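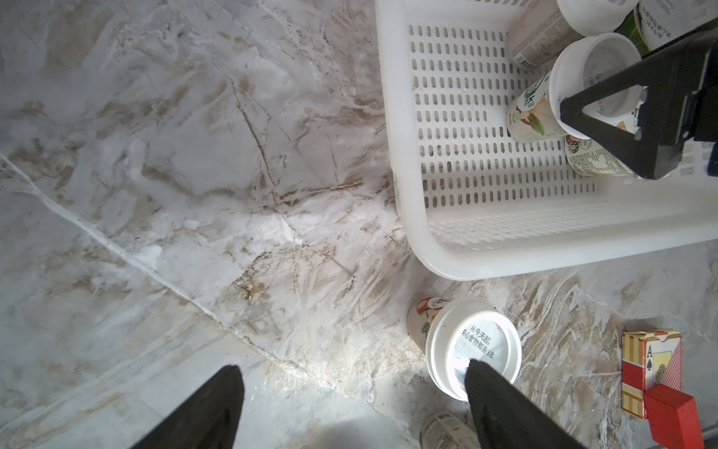 ## Pre-run software checklist, two-arm cup sorting cell

Rev. 9, 2024-08-07. Filled in by Judit Simon, comments by Judit Simon unless marked KK (Krisztina Kocsis).

Marks: OK, FIX (run allowed, ticket open), STOP (go and get coffee, you are not running).

Names for newcomers: Medve is the motion planner, Wenda is the perception stack, Mundine is the logger and replay tool. Sonen is the supervisor process that is supposed to keep the other three from arguing.

### A. Startup and versions

- [x] **A1. All four processes report the same config hash.** OK

 Second try. Mundine came up with the config from May, which it loves and will not let go of. Deleting the cache directory still works. Ticket is still open, and has been long enough to deserve a birthday.

- [x] **A2. Clocks on both arm controllers agree to within 4 ms.** OK

- [x] **A3. Sonen refuses to start when one arm is missing.** OK

 Tested by pulling the network cable on the second arm. It refused, politely, and logged the reason in a sentence a person could read. Whoever rewrote those messages, thank you.

- [ ] **A4. No uncommitted changes on the run machine.** FIX

 One file, one line, a print statement that says "here". KK: mine, sorry. It was there when I needed it.

### B. Perception (Wenda)

- [x] **B1. Wrist camera calibration loaded and less than 125 runs old.** OK

- [x] **B2. Floor mask is on.** OK

 The marble pattern has more edges than anything we want to pick up. With the mask off, Wenda proposes grasps on the veins. It is very sure about them, too. Check the seam between the tiles separately: a long straight line is exactly what the box detector was trained to like.

- [ ] **B3. Glare handling.** FIX

 The bright patch on the floor still eats depth points. The filter fills the hole with a smooth bump, and Medve then plans a lovely detour over a hill that does not exist. Safe, so it is a FIX. Slow and embarrassing, so please somebody take the ticket.

- [ ] **B4. Basket is segmented as a basket with walls.** FIX

 Slotted plastic lets floor show through, and the left wall is pale enough that some passes lose it. I have forced the collision model to treat the whole thing as solid. KK: agreed for now, but the solid model must come from the rim detection, so if the rim is not found the run has to stop. Added as C4.

- [x] **B5. Own gripper fingers removed from the point cloud.** OK

 Both of them. Last revision only checked one, and the planner spent a morning avoiding its own right hand.

- [x] **B6. Other arm's gripper removed from the object list but kept in the obstacle list.** OK

 Please read that twice. Removing it from both is how you get a very expensive handshake.

- [ ] **B7. Cups in a pile come out as separate cups.** FIX

 The five in the basket came out as four, then as six. The label with the nuts or seeds on it gets split into two objects along the edge of the print. Standing cups with lids are fine. Cups on their side are fine when they are alone.

- [x] **B8. Non-cup objects are left alone.** OK

 The card box and the red block were both classed as "other" and not picked. The ace of spades got a 'text region' tag, which I suppose is fair.

### C. Planning and collision (Medve)

- [x] **C1. Keep-out zone between the two arms is active in both planners.** OK

- [x] **C2. Only one arm holds the basket token at a time.** OK

 Tried to cheat by sending two requests in the same tick. Sonen gave the token to one arm and a queue number to the other. Twice in a row, same order, so it isn't luck.

- [x] **C3. The arm without the token can still work outside the basket.** OK

 Its approach to the lidded cup keeps clear of the rim. Check the elbow as well as the wrist! Everyone watches the wrist.

- [ ] **C4. Run stops if the basket rim is not detected.** STOP

 New item, see B4. With the rim hidden, Medve carried on using the last known position and raised a warning in yellow. Yellow is for things you mean to read later. This has to be a hard stop.

 KK: fixed in the supervisor, rim timeout now drops the token and halts both arms. Please retest.

 Retested with a cardboard sheet over the rim. Both arms halted. Changed to **OK**.

- [x] **C5. Planner timeout is 2,000 ms and a timeout means "no motion".** OK

 Older builds took a timeout to mean "use whatever you had". If you see that behavior again, you are on an older build. Back to A1.

### D. Control and gripper

- [x] **D1. Speed limit inside the shared area is read from config, and matches the sheet on the door.** OK

- [x] **D2. Grip force limit for thin-walled cups is set on both arms.** OK

 The limit is per arm. Setting it on one and feeling good about it is a known failure.

- [ ] **D3. Side contact on a finger is reported as contact.** FIX

 Pressing on the pad is reported. A nudge against the edge of a lid is reported when the controller is in the mood. KK: threshold is too high, I would lower it and accept some false alarms. I would too – but do it in replay first.

- [x] **D4. Software stop from Sonen reaches both arms.** OK

- [x] **D5. Hardware stop pressed by hand, both buttons.** OK

 Yes, every time. No, the software stop does not count.

### E. Logging and replay (Mundine)

- [x] **E1. Both wrist streams are recorded with joint states.** OK

- [ ] **E2. Replay of the previous run gives the same decisions.** FIX

 Same decisions, different order of log lines. Harmless until you try to compare two files, which is the reason we own the tool.

- [x] **E3. Disk has room for the run.** OK

### Result

Cleared to run at reduced speed. Open tickets: A4, B3, B4, B7, D3, E2.

KK: A4 is done, print statement removed. I am keeping the B4 ticket until the wall detection works without the forced model. Retest B7 with the cups piled at the other end of the basket too, and write down the lighting.

Signed: Judit Simon, Krisztina Kocsis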